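## 4. Packing the Cups

The orders were packed at a counter set up in the same way each day, with bags on one side and cups, lids and carriers on the other. We describe the order of work first, then the points at which packers differed from one another. Figure 3 gives the materials.

**Figure 3.** White paper bag with a black cup lid (first picture) and with a two-cup molded-pulp carrier on its floor (second picture). 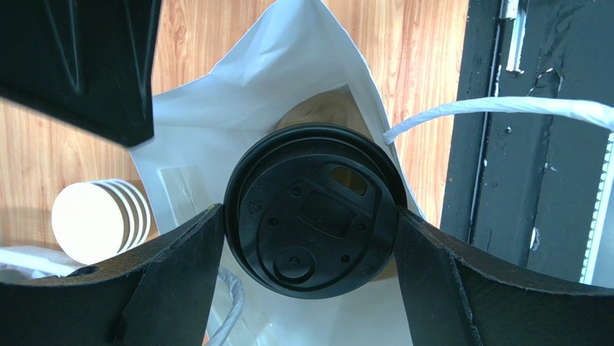
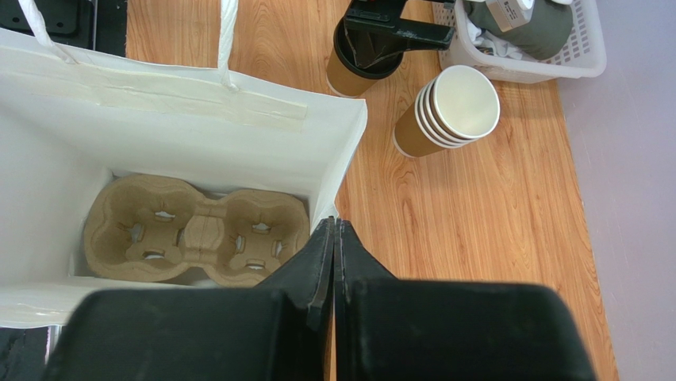
*Why does the carrier go into the bag before the cups?*

An empty carrier can be pushed down with one hand until it lies flat on the floor of the bag, and any crease in the paper can be felt and smoothed out at the same time. A carrier that already holds two full cups has to be lowered with both hands, often at a slant, and it tends to come to rest on the bottom fold.

### 4.1 Materials

The bags were Skimetti paper bags with twisted-paper handles, bought flat and opened by hand before use. We used one size for all orders. A second, narrower size was tried in the pilot and dropped after the carriers caught on the side folds.

The carriers were the Serrano two-cup type. Molded pulp varies a little from piece to piece, and carriers from the top and bottom of a stack can differ in how tightly they hold a cup. We took carriers from the stack in the order they came and did not sort them. Those with a torn socket were thrown away. Carriers that were only bent were used.

Cups were paper, in a single size, filled with water to the line used by the shop for a regular coffee. Lids were Premora sip lids. Each lid was pressed on by the packer who packed the order, since in the shops we visited the person who fills the bag is usually the person who closes the cup. Water was used so that spills could be weighed without allowing for foam or sugar.

### 4.2 Procedure

In all, 500 orders were packed by six packers. Every order was for two drinks and nothing else. In 247 of these the packer was told to place the empty carrier in the bag first and then lower the cups into it one at a time. In the rest the packer filled the carrier on the counter and lowered the whole thing into the bag. We call these "carrier first" and "carrier loaded."

The steps for carrier first were as follows:

1. Open the bag fully and press down the floor.
2. Place the carrier flat, with its long side along the long side of the bag.
3. Put the lid on the first cup and press around the full rim.
4. Lower the cup into the far socket, holding it below the lid.
5. Repeat for the near socket.
6. Bring the handles together.

For carrier loaded, the lids went on first, both cups were set in the carrier, and the carrier was then lifted by its two ends. Packers were free to fold back the top of the bag if they wanted more room. Some did this for every order and some never did.

Cups were held below the lid in both methods. Early in the pilot we let packers choose their own grip, and most took the cup by the rim of the lid, which is the easiest part to reach once the cup is down inside the bag. A lid can lift on one side when it is held this way. The change is small and hard to see from above, and it was usually noticed only when the bag was put down and the floor had become wet. After the pilot we asked for the lower grip. It is slower, and two of the packers said that it was uncomfortable because the back of the hand rubs on the paper.

The order of the two methods was mixed within each session so that tiredness late in the day would not fall on one method only. A card on the counter told the packer which method to use next. Packers were given a short practice period with each method and could ask questions at any time. No one was told to hurry.

### 4.3 What was recorded

For each order we noted four things: whether the carrier was flat when the bag was closed, whether both lids were fully seated, whether any water was on the floor of the bag, and whether the packer went back into the bag to correct something. The last of these was the hardest to judge. A packer who turns a cup slightly after letting go of it may be correcting a bad placement, or may simply have the habit of lining up the sip openings. We counted a return only when the cup or carrier was lifted again.

Lachlan Gunn made all of the records for the lid seating. He pressed lightly at points around the rim and listened for a click. Where a click was heard the lid was marked as not fully seated. Having one person do this for all orders removes differences between judges, but it also means that we cannot say how well two judges would have agreed.

A further 100 bags were taken from the packed orders and carried along a fixed route of hallway and stairs, then set down on a table and checked again. These bags were drawn from both methods. The person carrying the bag did not know which method had been used.

### 4.4 Findings on placement

With carrier first, the carrier was nearly always flat when the bag was closed. The exceptions were cases where the floor of the bag had not been pressed down in the first step. In these the carrier rocked on a raised fold, and the second cup made the rocking worse. Packers noticed this readily and most took both cups out and started again.

With carrier loaded, a slanted carrier was much more common. The usual pattern was that one end touched the floor first and the other came to rest against the side of the bag. Packers often fixed this by shaking the bag gently. That worked in many cases, although it was also the step at which we most often saw water come through the sip opening.

The two methods took nearly the same time. Carrier first has one more reach into the bag, and carrier loaded has a slower descent, with the packer looking down past the cups to find the floor. Packers who were taller had less trouble with this. We did not set the counter height for each person, and a lower counter might have made carrier loaded easier for those who were shorter.

Lid seating did not differ between the methods before carrying. This is what we expected, given that the lids were put on outside the bag in both. Differences between packers were larger than differences between methods. One packer pressed each lid at two opposite points and moved on. The others ran a thumb around the full rim. The packer who pressed at two points had more lids marked as not fully seated, under both methods.

### 4.5 Findings after carrying

Among the carried bags, those with a flat carrier stayed flat. Those with a slanted carrier mostly stayed slanted, and a few settled into place on the stairs. Water on the floor of the bag was found mainly where the carrier was slanted and the sip opening of one cup pointed toward the low side.

The direction of the sip opening had not been part of the plan. We began to note it partway through, after Gunn pointed out that the wet bags looked alike in this respect. The notes cover only the later orders, and we report the pattern without a test. It may be worth asking packers to turn the openings toward the middle of the carrier, where a small spill would run onto the pulp and be taken up by it.

Pulp takes up a small spill well. It does less well with a larger one, and a carrier that has been soaked through loses its grip on the cup. We saw this in a small number of bags. The floor of the bag softened as well, but none of the bags gave way on the route. A longer route, or a bag left standing for some time with water in it, might have ended differently.

### 4.6 Notes on the counter

Some of what slowed the packers had little to do with the bag. Nested cups stick together, and pulling one free often brought a second with it. When stacks were stood upright, packers used one hand to hold the stack and one to pull. When the stack was laid on its side, the next cup could be taken with one hand, but the stack rolled if it was placed with nothing beside it. By the end of the first week most packers had moved their cups to suit themselves, and we let them.

The packing line at Rernisness, the shop on which our counter was modeled, keeps lids in a rack at chest height. We had no rack and kept the lids in an open box. Lids picked from a box are sometimes the wrong way up and have to be turned over, which adds a little time to each order under both methods. It should not affect the comparison.

Bags were opened one at a time, as needed. The shop opens a row of them before the morning rush, and the staff there told us that bags left open lose some of their folds and sit flatter. We did not test this. If it holds, the rocking described in 4.4 would be less common in the shop than at our counter, and the first step of the carrier-first method could be shortened.

All orders in this section held two drinks. Orders with one drink use the same carrier with an empty socket, and the weight then sits at one end of the bag. Section 5 takes up these orders separately, along with orders in which food is packed on top of the cups.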